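Home / Talks / Notes / Archive

Filed under: Equipment planning, Talks

BUYING THE SECOND ARM: BUDGETING FOR A TABLE-CLEARING PROJECT
Speaker notes, February session, 25 minutes plus questions

Opening (2 min)

Say who we are in one sentence. Small team at Pliken, we work on clearing and sorting dining tables with a robot arm. We had money for one more equipment purchase this year and had to decide what to spend it on.

Tell them up front this is a talk about a spreadsheet. The methods talk was last year. If people came for the grasp planner they can find me at the break.

Ask for hands: who has bought an arm in the last two years? Who had budgeted for the mount, the gripper and the spare fingers at the time? Usually the second group is a lot smaller.

Where we started (4 min)

The first version of the request was one line. "Robot arm, 1." It was sent back the same afternoon, and that was fair. There was nothing in it about what the arm would do, what it would stand on, or how many hours a week it would run.

So we went back and did the planning in simulation before asking for money again. One dining room, a table, chairs, dishes with food on them, and some odd objects mixed in. We ran the same room with different hands and camera views, and kept notes on what each setup would cost us if we built it for real.
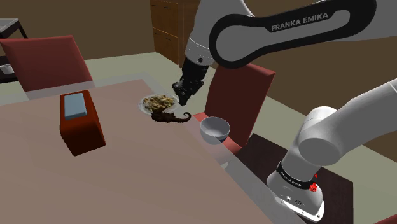

The room took longer to set up than we planned. Budget for that too. We had put down one person for two weeks and it was closer to five. A lot of that went into object models. Plates and bowls are easy to get. Shapes with curls and bumps take cleanup before the contact behaves, and those are the ones you learn the most from.

Pause here for the cost of simulation time. We paid for 846 hours of compute over the planning period. It came out of a different budget line, so it didn't show up in the equipment request, and I now think it should have. Whoever reads the request later needs to see what the decision cost to make.

Gripper choice (6 min)

Main part of the talk. Go slow.

We compared two types. A parallel gripper with two fingers, and a multi-fingered hand.

Parallel gripper: cheap to own, easy to explain, parts are easy to find. Good on box edges and bowl rims. Full plates are hard. You can pinch the rim, but then the weight of the food is all on one side of the grip.

Multi-fingered hand: more ways to take hold of an irregular object. Costs more, breaks more, needs someone who knows it. Read out the two quotes if there's time. Pasov quoted the hand with a service plan. Cifuentes quoted the hand alone, lower price, longer wait. We almost took the lower price and then noticed that neither quote included a mounting flange for our wrist.

Our test list had 583 pick attempts per hand, same objects, same starting positions as far as we could keep them. I will not show the full table. What matters for the budget is which objects made a difference. For boxes, there was no case for paying more. For small figures lying flat on the table there was a case. For heaped plates neither hand was good enough for us to promise anything, and we wrote that in the request in those words. 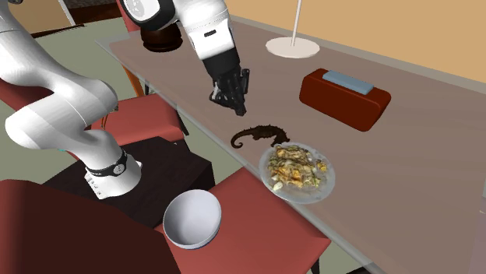 Multi-fingered gripper over the seahorse figurine, with the food plate and the red box also on the table. Simulation.

Reach and mounting (4 min)

This is the part people skip. Where does the base go? In our room it sits beside the dining table on its own support. That means a pedestal, and a pedestal means floor space, bolts, and a talk with whoever runs the building.

Things we missed in the first draft:
- Chairs. They get pulled up and pushed back, and the arm has to work around them. We had drawn the floor plan with no chairs at all.
- Things that end up on a chair seat. If you want the arm to reach down there, the base height changes and so does the pedestal order.
- Tall items on the table, such as a lamp. The elbow needs room to pass.
- Cable length from base to controller. We were 300 dollars short on cables alone.

Kostach built our pedestal. Ask for the drawing before you pay the deposit. Ours came back with the bolt pattern turned, and it was easy to fix on paper.

The budget itself (5 min)

Put up the slide with the line items. Do not read it out.

Points to make while it's up:

The arm was under half of the final number. The rest was hand, pedestal, controller cabinet, safety scanner, spares, shipping, training.

We set aside 3000 dollars for spares and used most of it in the first year. Fingertips wear. Order them with the hand, the shipping is the same.

Training was two days for two people. Send two. If one leaves you still have one.

We did not buy the second arm. We bought the multi-fingered hand for the arm we had, plus the pedestal, and moved the second arm to next year's plan. Some people on the team still disagree with this. Their argument is that two arms could hold a full plate level, and they may be right. We don't have the runs to say so yet.

What I'd do differently (2 min)

Write down the tasks first, with the objects by name. Get quotes after that.

Put simulation time in the request.

Ask every supplier the same questions in the same order. We didn't, and comparing the quotes took a week.

Add a line for what the purchase will not fix. Ours said heaped plates. It saved an awkward meeting in the fall.

Questions likely to come up

Lease or buy? We priced a lease. It made sense under 18 months, we expected to run longer.

Can we have the spreadsheet? Yes, blank version, without supplier prices. Send them to the contact address.

How close was simulation to the real thing? For reach and layout, close enough to order the pedestal from it. For food on plates, no. Say so plainly and move on.

Skip the backup slides unless someone asks about the safety scanner.

Contact: Pliken equipment planning group | Copyright Pliken, all rights reserved | Back to top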